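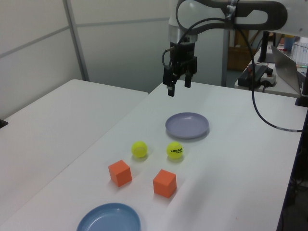
Serkholm to Replace Water Main Under Tazi Street

SERKHOLM, 14 November 2022 – The Serkholm water department will replace 2 miles of cast iron main under Tazi Street and the blocks east of it, after test results showed that the pipe wall had thinned at most of the points sampled.

The contract went to Bresell, which submitted the lower of two bids. Crews will begin at the pumping station and work north toward the rail crossing.

The existing main is 8-inch pipe with lead-caulked joints. It serves 117 metered connections, most of them single-family homes. The new main will be 8-inch ductile iron with a cement mortar lining, rated for a working pressure of 200 psi. Normal pressure in the Tazi Street zone is 50 psi at the curb.

"The pipe is losing metal from the outside in," said Katia Grasso, the department's distribution engineer. "The soil along that stretch is wet clay and it is corrosive to bare iron. The new pipe will be wrapped in polyethylene for the full length."

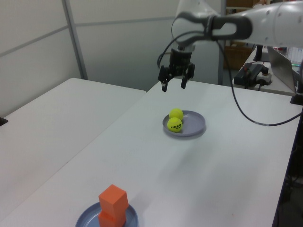 Service will be moved to the new main one block at a time. Customers will be without water for part of a working day when their connection is changed over, and will get a written notice on the door the day before. After service is restored, the department recommends running a cold tap until the water is clear and cleaning the faucet screens.

The old main will be cut, capped and left in the ground except at the Zavside Avenue intersection, where it conflicts with a storm drain and has to be removed. Zavside Avenue will be limited to a single lane at that location while the trench is open. Trucks will be sent by way of the river road.

Hydrants on the affected blocks will also be replaced. Humaira Zaidi of the fire department said engines will carry extra supply hose on calls in the area until the new hydrants have been flow tested.

The work does not include the customer-owned part of each service line, from the curb stop to the house. Owners who want to replace that section while the street is open can apply at the permit counter before the end of November. Permit questions go to Junhao Gu in the engineering office.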